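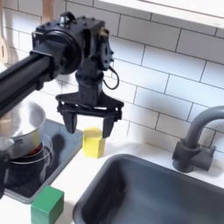

Chapter 3
Why Recipes Get Credit They Haven't Earned

Open almost any community cookbook and you will meet a great-grandmother. She brought the dumplings over from the old country, she never measured, and the dish on page 40 is exactly as she made it. Be careful with her. She may have existed. The recipe under her name often calls for baking powder, canned milk, or an oven that holds a steady heat, and a cook of her time and place may have had none of them.

Food writers tend to treat a family story as evidence. It is evidence of what the family says. Whether it tells us what anyone ate is a separate question, and this chapter asks you to keep the two apart.

Take the Dandville chowder. Two towns claim it, and each holds a supper in July to prove the point. Conall McGrath went looking for the dish in church supper menus, store ledgers, and letters. He read 800 pages and found fish soup everywhere and the name nowhere until a hotel, the Jacquet, put it on a printed card. His critics say poor cooks rarely wrote things down. They are right, but a gap in the record can't be used to prove whatever we would like to be true.

Eulalia Gaete takes a kinder view. She argues that a dish can be young and still belong to the people who cook it. We agree with her on that, and less so when she goes on to accept the hotel's own account of where its cook learned the soup. Hotels sell dinners.

As you read the sources in this chapter, ask who wrote each one down, how long after the meal, and what they were selling.

3.1 The Handwritten Card

A stained card looks old. Stains take one afternoon.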